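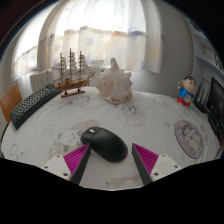

Black mouse with scroll wheel, on a white printed tablecloth.

Film Night From a Computer: Setup Notes for the Living Room

Compiled by Golnar Moradi

These notes cover playing a feature film at home from a computer to a television or projector. They assume the film is already on a disc, a drive or a service you pay for. Most of the faults people report (late sound, wrong color, missing subtitles, a screen that goes dark at the intermission) come from settings that can be checked the same afternoon.

Cable and display

Connect the computer to the display before turning either one on. Select the input by hand. Automatic input selection on older sets will sometimes jump back to the tuner when the computer changes resolution.

Set the display as the only active screen. Mirroring forces both screens to share one resolution, usually the lower of the two, and the picture is then scaled twice. If you need to keep the laptop screen on for controls, use the extended mode and drag the player window across before going full screen.

On the television, turn off the following for films:

Motion smoothing, under whatever name the manufacturer gives it.
Dynamic contrast.
Noise reduction, except for poor transfers of old prints.
Overscan. Look for a setting called "just scan," "full pixel" or "1:1."

Overscan trims the edges of the picture. It is easily missed until a film has subtitles near the bottom and the second line disappears.

Frame rate

Most features run at 24 frames per second. A computer normally sends 60. The mismatch shows as a slight stutter when the camera pans across a crowd or a landscape, and it is very visible in dance numbers with a moving crane. Open the display settings and look for a refresh rate of 24 or 23.976 hertz. Change it back afterward, as the pointer will feel slow at that rate.

Some players can switch the rate automatically. In Nekeo the option sits under Output, then Match Source, and it is off when the program is first installed. Version 2 and later remember the setting for each display.

Sound delay

Television processing delays the picture. An external amplifier does not delay the sound by the same amount, so speech arrives early. Find a scene with a clap, a door or a clapperboard in the extras, and adjust the audio offset until the two meet. On the set used for these notes, a 70-inch model with an older Gralima amplifier, the correct offset was 147 milliseconds. Yours will differ. Write the value on tape and stick it to the back of the amplifier.

Wireless headphones add their own delay and need a separate value. Do not try to correct both at once.

Dialogue too quiet, songs too loud

The usual cause is a surround track being folded down to two speakers. The center channel carries nearly all of the speech and comes out low.

1. Check whether the disc or file has a stereo track and select it.
2. If it has only surround, raise the center level in the player's mixing options, three decibels at a time.
3. Turn on night mode or dynamic range compression last. It flattens the music along with everything else.

Roya Jalali wrote in to say that angling the two speakers toward the sofa did more for her than any menu setting. This costs nothing and should be tried before step 2.

Subtitles

Subtitle files need to match the cut of the film. A theatrical cut and an extended cut will drift apart at the first added scene, and no fixed offset will repair it. If the error is constant from the first line to the last, use the offset. If it grows steadily, the file was timed for a different frame rate and has to be converted.

Other points:

Name the subtitle file exactly as the film file, apart from the ending.
If accented letters or non-Latin scripts show as boxes, change the text encoding to UTF-8, and then change the font.
Use white or pale yellow with a thin black outline. A solid box behind the text hides too much of the picture.
For wide films with black bars, move the text up slightly so it stays within one area. Half on the picture and half on the bar is tiring to read.
Films that mix languages often have a "forced" track covering only the foreign lines. Select it if you understand the main language.
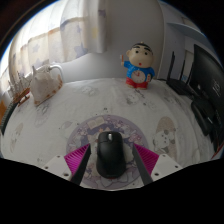 Preventing interruptions

Set the computer's sleep timer and the screen saver to never. These are two separate settings on most systems. Turn on do-not-disturb so that message banners do not appear over the picture. Pause system updates for the evening. Plug in the charger; many laptops lower their graphics speed on battery, and high-resolution video will drop frames.

Televisions have an idle timer of their own, typically in the energy menu. Some of them count from the last press of the remote, whether or not a film is playing, and will shut off in the last reel of a long one.

If the pointer stays visible over the film, click once inside the player window so it has focus. Players hide the pointer only when they are the active program.

Intermission

Long Indian features and older roadshow epics were built with an interval, and home releases frequently keep the card. Pause on it. If the card has been removed, look through the chapter list beforehand and pick a break close to the midpoint, at a chapter start. Candela Esteban puts a bookmark there in advance so that the remote's skip key will find it.

Ten minutes is enough for tea and a bathroom break. Leave a projector lamp running during the interval. Short off-and-on cycles shorten lamp life more than a few extra minutes do.

Room light

A completely dark room is right for a projector and wrong for a bright television. Put a low lamp behind the set, out of view, with a neutral white bulb. A warm bulb shifts how the eye reads skin tones on the screen.

For projectors, close the curtains and cover any pale surface directly under the screen. Light bounces up off it and lifts the blacks. A dark cloth will do. The Ikonen pull-down screens sold at the hardware store in Gridville have a black border at the bottom that helps a little, though the roller needs to hang for about 17 hours before the creases drop out.

Discs

Wipe from the center outward in straight lines with a soft dry cloth. If that fails, use lukewarm water and one drop of dish soap, rinse, and let the disc dry standing on edge. Do not use window cleaner, toothpaste or furniture polish.

A disc that stops at the same point each time is probably scratched there. One that stops at different points suggests a dirty lens or a failing drive. Try it in a second machine before throwing it out.

Corrections to the frame rate section were sent by Yhon Rivadeneyra. Notes on storing posters and lobby cards are on the next page.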